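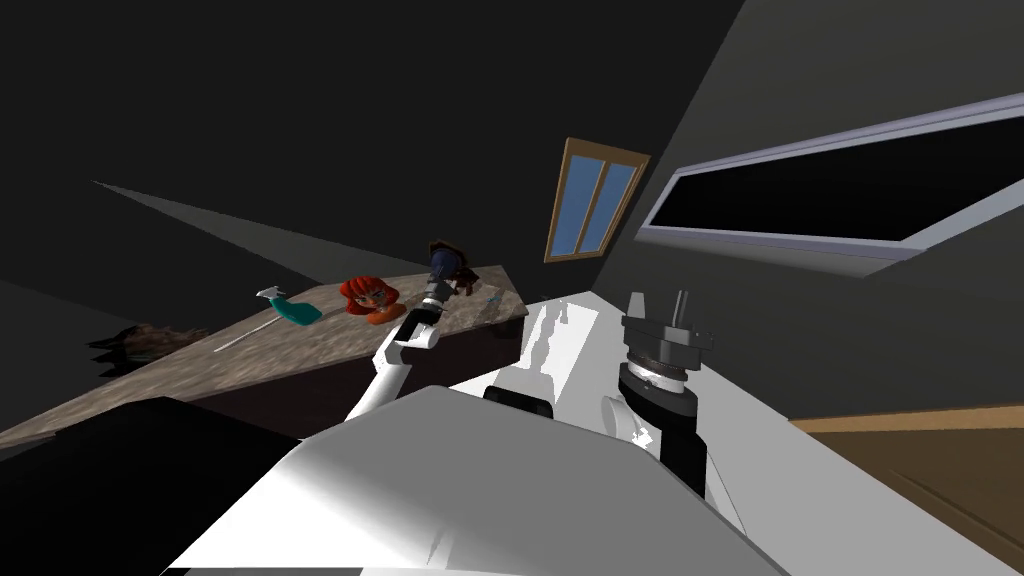

4. Clearing a counter with the Porkley two-arm unit

This section applies to the returns counter at Dostomthorpe and the two shorter counters at Skinham. It replaces the hand-sorting sheet. Read Section 3 (Stopping the unit) first.

4.1 Who does what

The unit picks up small mixed items one at a time and moves them to the tray. Counter staff no longer lift each item. Their tasks are now:

- laying out items before a run
- watching the first picks
- handling anything the unit leaves behind
- signing the run log

The shift lead assigns one operator per unit. The operator does not serve customers during a run. Breaks are taken between runs, and the unit is stopped before the operator leaves the area.

4.2 Before the run

1. Check that the stop button on the pendant is released and the status light is steady.
2. Lay items along the countertop in a single row, with space for the gripper fingers on both sides of each item. Do not stack.
3. Lay bottles on their sides. Figures and heads may be left upright if they stand without support.
4. Remove anything heavier than 2 pounds. These items are still sorted by hand.
5. On the pendant, select COUNTER, then the arm to be used. At Dostomthorpe this is normally the left arm. The other arm is held upright, clear of the counter.
6. Stand at least 36 inches from the unit and press START.

CAUTION: A raised arm is still powered. Do not reach past it to straighten items. Press STOP first.

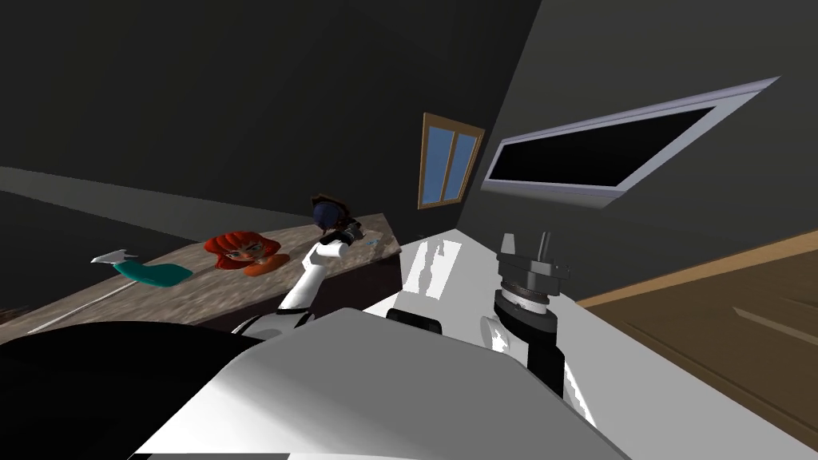 Page last changed: October (Sikder manual, issue 2)

4.3 During the run

7. Watch the first three picks. The arm should slow down before the fingers close.
8. If the fingers touch a neighboring item, press HOLD. Let the arm come to rest, press STOP, move the item and press RESUME.
9. If the arm misses an item twice, it goes on to the next. Leave the missed item where it is until the run ends.

NOTE: Items near the far end of the counter take longer. The arm moves at reduced speed when it is close to full reach. This is not a fault and does not need to be logged.

10. Use the gripper view on the pendant to check the position of the fingers before approving a pick. Dark items on the speckled or veined counter surfaces can be hard to make out. Turn up the pendant brightness if needed.

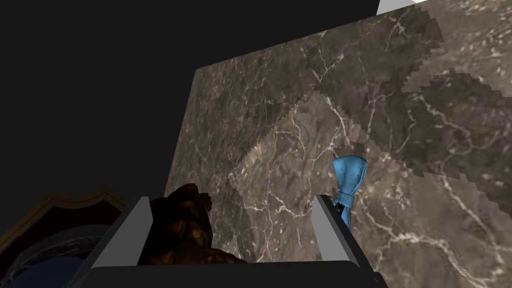

11. When the pendant shows RUN COMPLETE, press STOP and wait for the status light to go out. Then collect the tray.

4.4 After the run

Sort the remaining items by hand and enter the number on the log under LEFT FOR STAFF. This number is used to plan hours. A run with more than 100 items needs a second person for the hand sort, and the shift lead must be told before the run starts.

Wipe the finger faces with a dry cloth. Do not use spray on the gripper or wrist.

Operators who have been moved from hand sorting keep their existing shift pattern until they are signed off on Sections 3 and 4. Sign-off sessions are held on Thursday at Skinham. Bring the log sheets for your last runs.

4.5 Related sections

3 Stopping the unit
5 Tray changes
7 Fault codes on the pendant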